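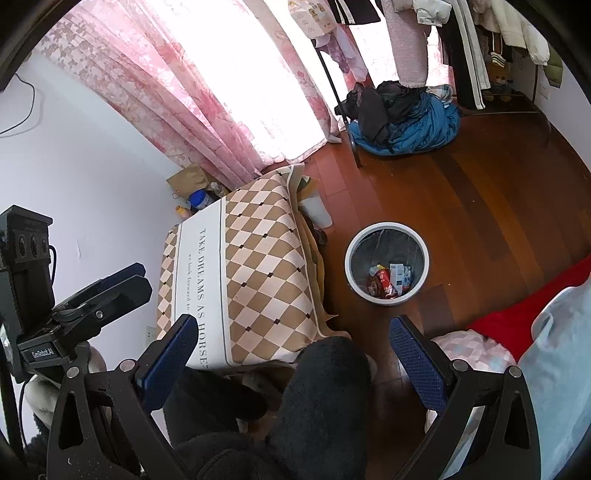
*Two hand-held grippers in use beside a table, the one in front with dark blue pads on the jaws.*

**Billside, 18/10/2018** – Soylu today published the results of its first comparison of hand-held gripper tools for recording household tasks. The test was made in ordinary living rooms and bedrooms, without any change to the furniture or the light.

In the comparison, 7 operators worked with two jaw shapes and three types of pad. Together they made 400 recordings of simple work, such as picking up clothes, moving bottles and putting packets into a bin. Of these, 327 were accepted by the reviewers at Surkolia, who did not know which pad was used in each recording.

The pads with a fine grid pattern gave the best results on soft fabrics. On hard plastic caps the difference between the pads was small, and Soylu does not recommend one of them over the others for this work. The wider jaw opening was preferred by most operators for large and light objects, but it made small objects more difficult to take from a corner.

"We wanted to know how the tool behaves in a room where people live," said Arturo Cirillo, who is responsible for the tests at Soylu. "On a laboratory bench all the pads looked almost equal to us. At home, on a tablecloth or a quilt, the operators felt the difference very soon."

Each operator worked for 90 minutes in one session, with a pause in the middle. Several of them reported that the wrist becomes tired when the tool is held low, near the floor. Soylu will test a lighter handle for this reason.

The second part of the comparison starts in February and will include the Deter controller. The full table of results can be requested from the Soylu press office in Billside.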